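Skelport – Small Storage
Gallery: two-tier slipper rack, white plastic

Mei-kuen Yang
Dec 27, 2025

The rack in this gallery is the small two-tier type sold for hallways and bathroom doors. We set it out on the joined tables with slide slippers, because slides are what most people keep on a rack of this size. Boots and laced shoes are covered in the Veloso gallery and are left out of this one.

Notes on terms. "Top panel" means the flat upper surface. "Lower level" means the space underneath it. "Slide" means an open-toe slipper with one wide strap and no heel.

Assembly was done by So-ying Chien without tools. The panels slot into the sides, and the fit should be checked by hand before anything is placed on top. If a corner lifts, take the panel out and seat it again – pressing harder on a badly seated tab will bend it.

Rack and white slides
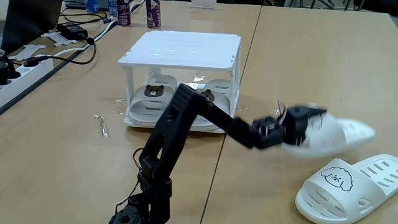

White two-level rack with thin legs and a flat top. The slide at lower right has oval holes in the strap and a line-drawn dog's face.

The top panel has faint parallel lines across it and a few small holes along the front edge. Dust settles in lines of this kind and is best removed with a soft brush, followed by a damp cloth. Avoid scouring powder on white plastic. It dulls the surface, and the dull patches then hold dirt.

Slides with a thick sole need more height than they appear to. Measure at the top of the strap, where the slipper is tallest, and allow a little clearance for the hand. A perforated strap will flatten over time if it is forced under a low panel. Store the pair side by side on the same level where the width allows. Stacking one slipper on the other marks the upper footbed with whatever is on the sole.

Three slippers beside the rack

The row has one light grey slide with a brown bear on the strap, then a matching white pair with curly-haired puppy faces. The grey one stands slightly apart, nearest the rack. Part of a white slipper shows on the lower level.

Setting slippers out in a row before loading is a slow method but a reliable one. Pairs are matched first and odd ones put to one side, so that a level is not filled with slippers that belong elsewhere. All toes should point the same way.

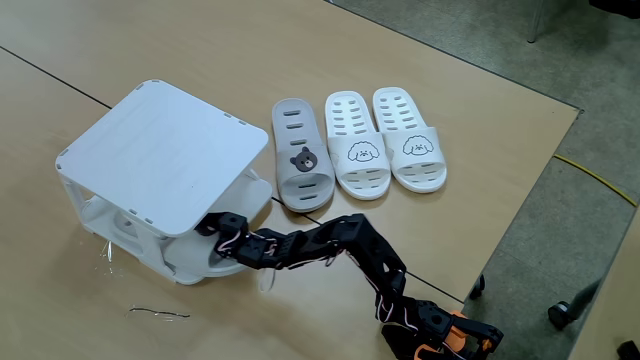
Care and placing

Wash the rack in lukewarm water with washing-up liquid. Dry the slots fully before refitting the panel. Slides with holes in the footbed can be rinsed from above and left to drain, sole down, on the top panel.

Place the rack on a level floor with the open side facing the room. On uneven tile, a felt pad under one leg is enough. Keep it away from radiators and heated pipes.

The Mellico and Wodero racks were set out in October and have their own pages. Panel sizes are not compared between galleries – please refer to the listing for each rack.

Corrections to captions may be sent to Mei-kuen Yang, quoting gallery 405.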